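Kinora Chamber Festival to open with complete Montoya quartets

The Kinora Chamber Festival will return in August with its longest programme to date, built on the string quartets of the Stirton composer Ines Montoya. The Trarkis Quartet will play all of them across 3 evenings, the first time the cycle has been heard complete in a single week.

Founded in 2002, the festival presents chamber music in small halls, with audiences seated on all sides of the players. The main venue, Stirton Hall, holds 386 people.

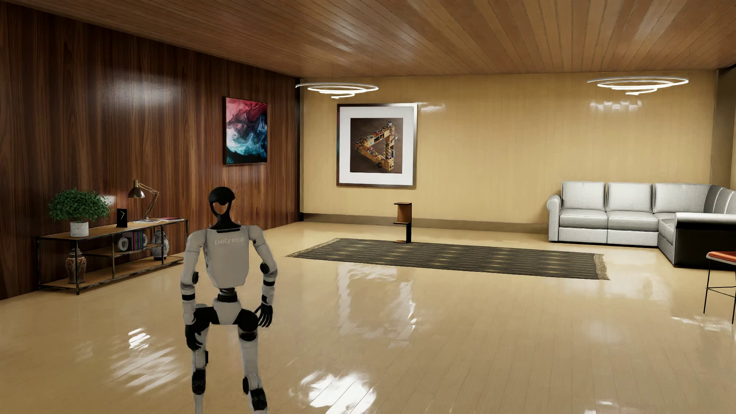
Classical and Chamber

Each concert will begin at 7.30 pm and will pair Montoya's quartets with works by Haydn and Bartók. The late quartets, which have seldom been performed outside Stirton, have been newly edited from the composer's manuscripts, and the corrected parts will be used throughout the festival.

The Trarkis Quartet has spent almost a year preparing the cycle under its leader, Jeanie Cruickshank. The players will also give an open rehearsal on the Monday, at which members of the public may follow the scores. Admission to the rehearsal is free, but places must be booked.

A programme book containing notes on every work — together with an essay on Montoya's teaching years — will be on sale at the hall and through the festival office. 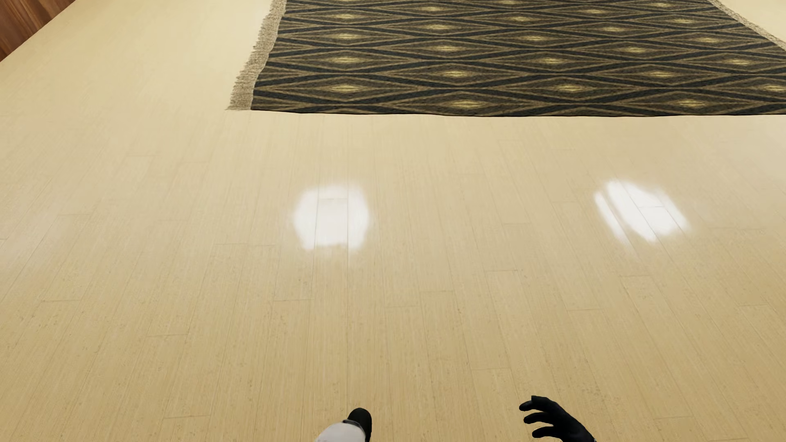
Shoshana Lyons said that the slow movements had been treated as difficult for too long, and that they would reward any listener prepared to sit still for twenty minutes. She added that the final quartet, written when Montoya was 61, ought to be heard twice, and welcomed the decision to repeat it on the closing evening.

Tickets for single concerts and for the full cycle will be available from the Stirton Hall box office. Concessions apply to students and to those receiving benefits. Wheelchair spaces may be reserved by telephone or in person.

Press tickets and interviews with the players may be requested from the Kinora press office.

ENDS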